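About Larkau

3 min read

Larkau is a small company for used and repaired kitchen appliances. We started in a rented garage behind a bakery, with one workbench and a shelf of spare fuses. Today we have a shop, a repair room and a delivery van, and still the same workbench.

The company was founded by Bongani Joubert. Before, he worked many years in the service department of Prometti, where he visited homes and hotels to repair ovens. Often he had to tell a customer that the part costs more than a new machine. He did not like to say this sentence, so he began to collect old appliances for their parts. In the first winter he had 200 of them, and his family asked him politely to find another place.

What we do

We buy appliances from households that are moving, from closed cafes and from landlords who change their furnished apartments. Every piece is cleaned, opened and tested for electrical safety. What cannot be sold we keep for parts, and the rest goes to the metal recycler in Hattar.

Most of our customers are students and young families. They ask for simple things – a kettle, a toaster, a small microwave that fits on the counter. Larger machines like washers and dryers we take only by appointment, as our door is narrow.
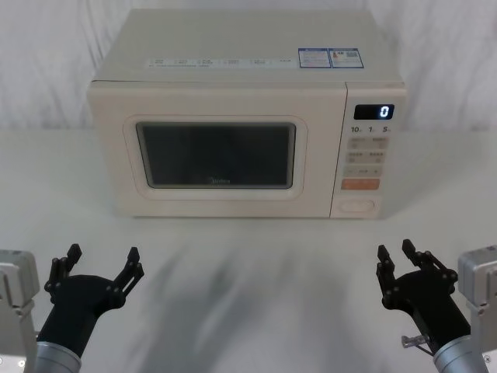 How we set our prices

The price is written on each item and it is the same for everybody. We do not negotiate, but we give a discount when you bring an old appliance in exchange, also a broken one. All sales include a six-month guarantee. If something fails in this time, we repair it or we return your money, as you prefer.

Our people

We are seven in the team. Three of us came as trainees through the Neketex evening course and stayed. Last year we sold 532 appliances, and our wish is to reach 1000 without making the repair time longer. At the moment a normal repair takes eight working days.

Visit us

The shop is open Tuesday to Saturday. On Saturday the repair room is also open, and you can bring your appliance and ask for an opinion before you decide – this is free. Please bring the power cord also, it is forgotten very often.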